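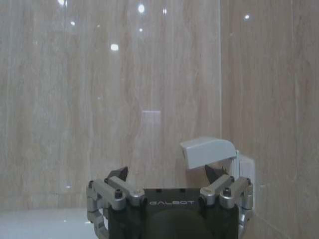

Kengate, ground-floor washroom, wall tile

Common areas safety check, June
Building: Kengate
Checked by: Hok-lam Su
Basis: the Brilten checklist, second version, with my comments under each item. Where I couldn't test something I've written "not tested" and left the box alone. The last two reports have OK in every box, including the one for the roof hatch, and I don't believe anybody had the key.

1. ENTRY AND STAIRS

1.1 Front door closes and latches on its own
Fail. It closes. It latches if you lean on it. The last report says "adjusted", with no note of what was adjusted or by whom.

1.2 Stair lighting
Pass on the lower flights. The top landing light is on a timer that gives you 90 seconds, fine for me and probably not fine for anyone carrying groceries with a bad knee. The form only asks whether the light works, so it gets a pass, but I'd like the timer lengthened.

1.3 Handrails firm
Pass, except the bracket at the second turn, which moves when pulled. Someone has filled around it with caulk. Caulk doesn't hold a handrail up.

1.4 Nosings and treads
Pass. The new strips Drusutska put down have stayed put so far. I was told they'd last ten years and I'll believe that when I see it.

2. FIRE

2.1 Extinguishers present, tagged, in date
Present and tagged. The tag by the bins is faded and I can't read the month. Recorded as fail until somebody can show me the service sheet.

2.2 Alarm panel shows normal
Pass at time of visit, mid-morning. A green light on a panel tells me the panel is happy. It tells me very little about the detector over the bike store, which still has its dust cover on. Cover needs to come off.

2.3 Exit paths clear
Fail. Two prams and a bookcase in the rear passage. The bookcase was there last time and went down as "temporary".

3. WATER AND WASHROOM

3.1 Stored hot water temperature
61 degrees at the cylinder gauge. I had my own thermometer with me but no safe place to draw from, so this is the gauge's word. Pass, with that reservation.

3.2 Hot water at the basin
Not tested properly. The form wants a reading after the tap has run for one minute and doesn't give an upper limit. A number with no limit beside it is decoration. Brilten should put one in.

3.3 Floor drains and standing water
Pass.

3.4 Exhaust fan
It runs. Whether it moves any air is another matter. The tissue test (hold a sheet to the grille, see if it sticks) gave a half-hearted result: the tissue stuck, then slid off after about 10 seconds. The previous report has the airflow as "excellent". I'd love to know how that was measured.

3.5 Toilet, seat and bowl
Bowl stained yellowish-brown near the centre. Under this form, staining is a cleaning matter and doesn't count toward the safety result, so there's no box for it. I'm writing it down anyway. Cable runs from the back of the toilet to a small grey box on the wall beside it. Ask the electrician to look at it along with item 4.2, and ask for the answer in writing.

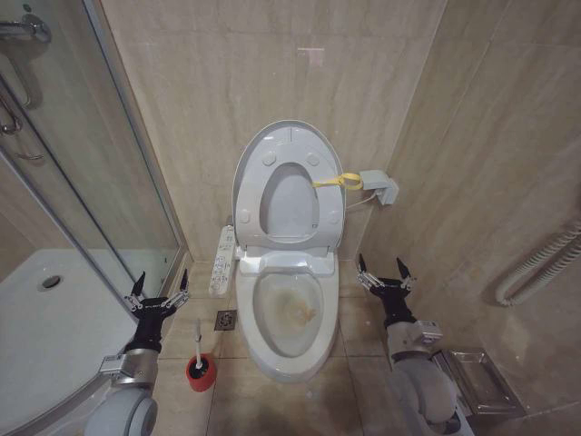 4. ELECTRICAL

4.1 Switchboard accessible and labelled
Accessible. The labels are partly guesswork: one says "spare?" with the question mark included. Fail until they've been traced.

4.2 Safety switches tested by a licensed person
No evidence seen. Hsiao's invoice has a line for "testing, all circuits", but an invoice is a request for money. I want the test results, circuit by circuit, with trip times.

4.3 Outdoor outlets
One cover cracked, near the garden tap. Fail.

5. OUTSIDE

5.1 Paths and paving
Three lifted pavers by the letterboxes. They've been sprayed with orange paint, so at least people can see what they're about to trip over. Relay them.

5.2 Roof hatch
Not tested. No key. See my remark at the top.

5.3 Bin enclosure gate
Pass.

RESULT
The form works out its own score and calls the building "low risk". I wouldn't put much weight on that. It gives the same marks to a loose handrail as it does to a missing sign, and anything marked "not tested" drops out of the total, so the less you check the better you do. Please read the comments and ignore the score.

Do first: handrail bracket, detector cover, rear passage. The paving can wait for dry weather but shouldn't wait for another report.

COMMENTS RECEIVED ON THE DRAFT

On section 3, I've had one suggestion that the washroom should get a form of its own, filled in monthly. I'm doubtful. A monthly form gets copied from the month before. Twice a year with somebody looking properly would do more good. 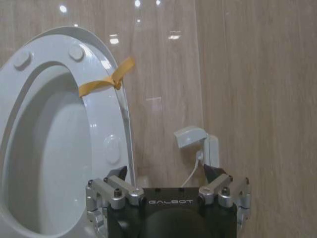 Ka-ming Lai: I'd still go monthly for the hot water, even if the rest stays at twice a year. The gauge on that cylinder has read 61 every time I've walked past it, summer and winter, and I've started to wonder if the needle moves at all. Could you bring the thermometer back and take it from the basin with the cold turned right off? Also, the roof hatch key is on the ring in the meter cupboard. It has been for ages. It's the one with no tag.

Hok-lam Su: Fair point on the gauge, and I've changed 3.1 from pass to "not tested". I'll try the untagged key before I change anything on 5.2.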